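Garment care notebook, Inen textile room
Entry for Sat 8 January

Purpose of the session: to settle the folding method for zipped outer garments before the Trindis sheet is reissued. The present sheet was written in August for shirts and trousers only and is of little help with anything that has a zip or a hood.

Preparation. The garments for this session came from the Zokau bag, which had been stored closed. All were shaken out and checked for open seams. Pockets were emptied. One tissue and a bus ticket were removed and discarded. Two zips were stiff at the lower stop and were eased with candle wax, after which they ran freely.

Method A (as in the Baidoo notes). Zip closed to the collar, garment face down, sleeves crossed over the back, sides brought in to the width of the hood, then folded upwards from the hem in two turns. The parcel is firm but the zip bows outwards and the front panel keeps a crease on either side of it. The hood has to be tucked in last and tends to come out again when the parcel is moved.

Method B. Zip closed, garment face down, hood laid flat over the shoulders first. Sleeves are then taken straight down along the back, one over the other, and the hem is brought up once to the shoulder line. The parcel is wider than under Method A and sits better on the shelf. It is the preferred method for the time being.

Shelf fit. The shelf is 800 mm wide. With Method B the parcels may be placed side by side with the folded edge facing outwards. Method A parcels had to be turned on end, and they did not stay up.

Remarks on handling. Thin fabrics should be held up by one upper point and one lower corner and allowed to hang before they are laid down. It is then much easier to see whether a sleeve has turned inside itself. Gathering the cloth in a large bunch should be avoided where possible, as it leaves marks that have to be smoothed out by hand. Chair seats are not suitable for the final fold: the cushion gives way under the hem and the edges drift. Use the table.

Outstanding:
Shelf label 18 to be reprinted, the old one is illegible.
Method B to be repeated with a lined garment.
Confirm with Trindis whether the zip is to be closed fully or left open at the neck.
Page 7 of the Baidoo notes is missing from our copy.
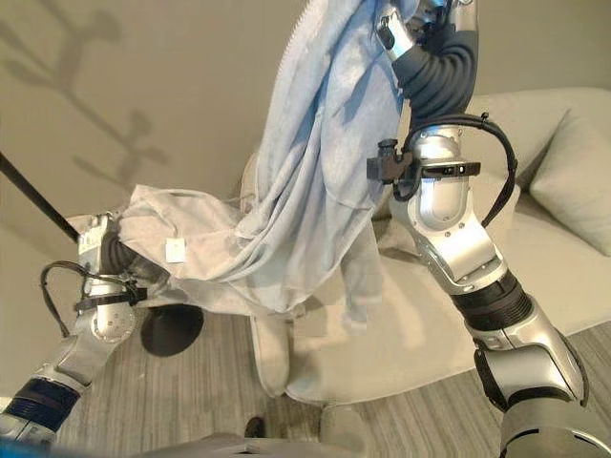 Light blue-grey zipped garment held up at the armchair.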